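Security Awareness Coordinator, Grovham County Government
Posted Jan 26, 2024

Grovham has 53 offices, one shared drive and a deep faith in passwords ending in an exclamation point. In November a fake invoice reached nearly all of our staff, and seven departments tried to pay it. We would like to hire someone before the next one arrives.

You will report to Nazma Talukder, head of information security, and run our phishing drills, write the staff guidance and take calls from people who have already clicked. A calm phone voice is worth more to us than a certificate, though we will happily look at the certificate.
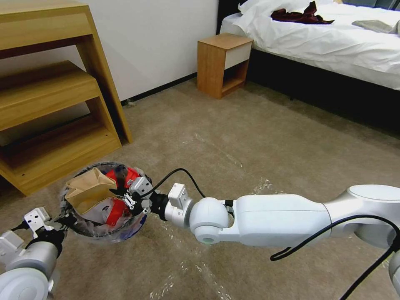 A brown paper bag and a clear plastic trash bin.

You need two years in IT support, security or training, and the ability to explain ransomware to an elected official in under 10 minutes. Experience with Colla, our ticketing system, is welcome - sympathy is also accepted.

The job is full time, with county benefits and a desk near the good printer. Send a resume and one page on the worst security advice you ever received to Hashini Matubbar in Human Resources. Please do not send it as a zip file.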